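FOR IMMEDIATE RELEASE

December 11, 2021

Poirier Lunch Fund Will Keep Its Doors Open Through the Winter Break

SKESTTHORPE – For a good many families in Skestthorpe, the two weeks when school lets out for the holidays are the hardest two weeks of the year for putting lunch on the table. The Poirier Lunch Fund is very happy to announce that this winter, for the first time, its free midday meals will carry right on through the break, with pickup at the old Grallau shoe store on Mill Street and at the Dusevora branch library.

The Fund began in May of last year with one folding table and a borrowed cooler, and it has grown in a way that still takes us by surprise. Over the fall term we handed out lunches to children from 372 households, and the waiting list (which we are so pleased to say is now gone) had been weighing on all of us since September.

"I used to pack lunches for my own three at six in the morning, half asleep, and I remember how much of my day hung on whether there was bread in the house," said Shirley Bouchard, director of the Poirier Lunch Fund. "So when a mother told me in October that she was already worrying about Christmas week, well, I went home and got out the calendar, and I didn't put it away until we had every weekday covered."

Each lunch comes with a sandwich, a piece of fruit, a drink and something sweet, and families can ask for a meatless bag when they sign up.
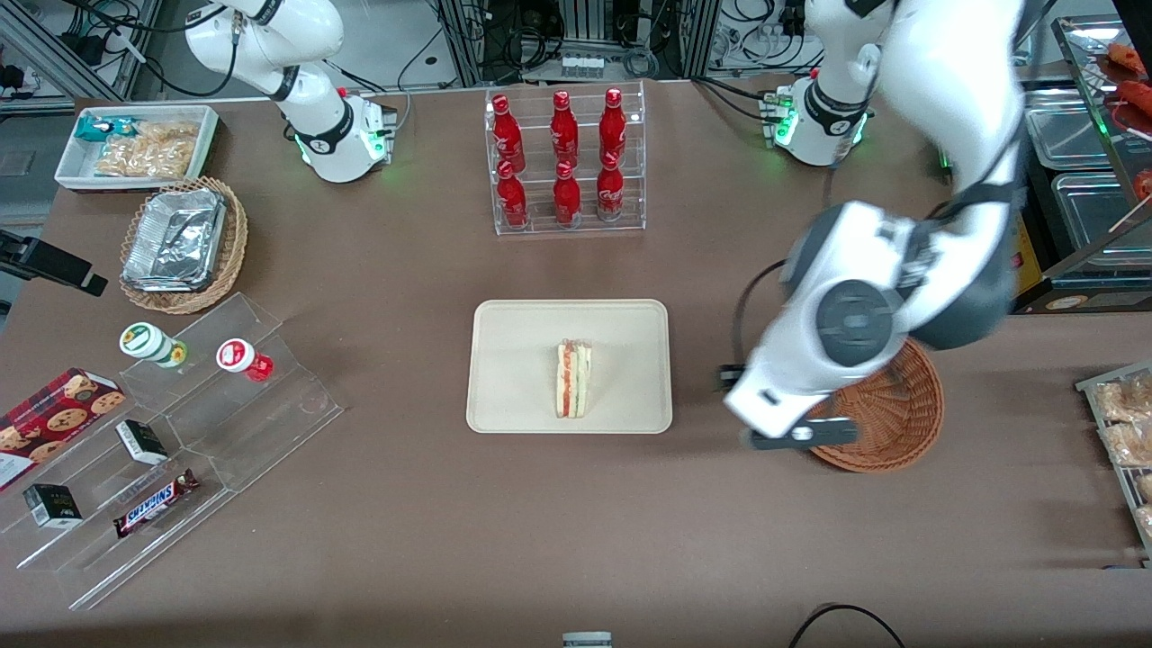
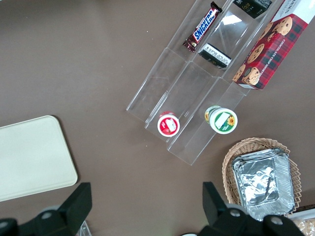

Pickup will run for 14 days in all, from 11 in the morning until 1:30 in the afternoon, and any child 18 or younger is welcome. There is no form to prove income and there never will be. A parent, grandparent, neighbor or older brother or sister may collect for the whole household, and if the roads are bad, please call us before setting out, as we would much rather find you a ride than have you walk along the county highway in the slush.

The added days were made possible by 654 separate gifts, a great many of them small and quite a few of them tucked into Christmas cards, along with 15 local businesses that agreed to give bread, produce and paper bags at cost. We are grateful to every one of them, and also to the Grallau family for leaving the heat on in a building they could easily have shut up until spring.

Families may sign up at either pickup site, at the front desk of any Skestthorpe school, or by simply turning up on the day. Gifts toward the spring term can be dropped off at the Mill Street site during pickup hours. Unopened snacks and boxed drinks are always useful, but we can't take home-cooked food, much as we would love to.

Press contact: Shirley Bouchard, Poirier Lunch Fund, Mill Street, Skestthorpe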